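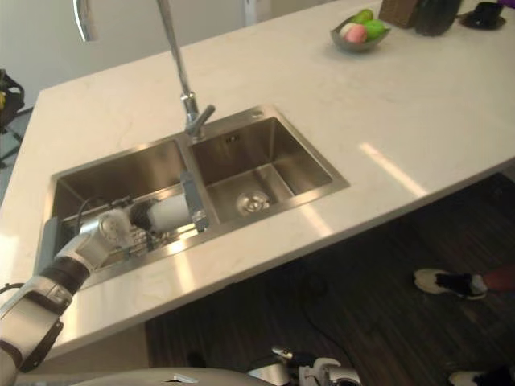 The pressure on the kitchen cold tap has been dropping since March, and by June it took long enough to fill a saucepan that I decided to measure it. The method is a measuring jug and a stopwatch. Ten litres a minute is a reasonable figure for this street. I got 5.

The water company's line is that anything past the outside stop valve belongs to the householder, so I started there. The outside valve was fully open. The inside one, under the stairs, turned freely in both directions and made no difference to the flow, so either it was fine or the spindle had parted from the gate. Alasdair Gillies two doors down had the second fault last year and lent me his pressure gauge.

Static pressure at the garden tap was 2 bar, same as his. Static pressure tells you very little about a restriction, though, as a partly blocked pipe will still come up to full pressure if nothing is drawn off. The useful test is to leave the gauge on and open a second tap. Mine fell almost to nothing – his barely moved. 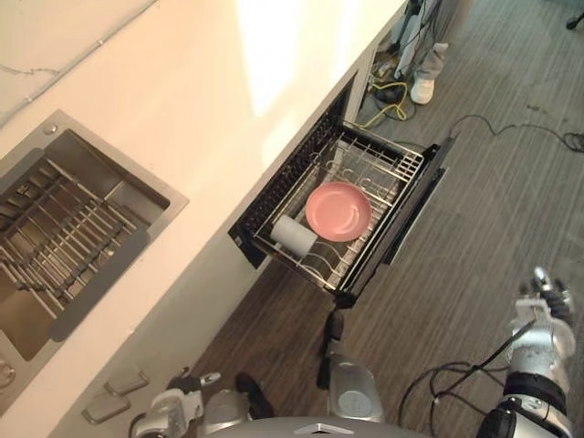
That put the restriction between the street and the branch to the garden tap, a run of old 15 mm copper with one inline strainer that I had forgotten existed. It is a Wurkisent, fitted by the previous owners behind the meter cupboard panel. The mesh was packed with brown scale and a fair amount of grit, presumably from the main being replaced in the spring.

I rinsed it, left it in vinegar for 19 minutes and put it back with a new fibre washer. Flow is now 11 litres a minute at the kitchen and slightly more outside. The stop valve under the stairs is still suspect and I will get to it when I next have the water off.

Replacement meshes are sold under part number 311, if anyone else has the same strainer.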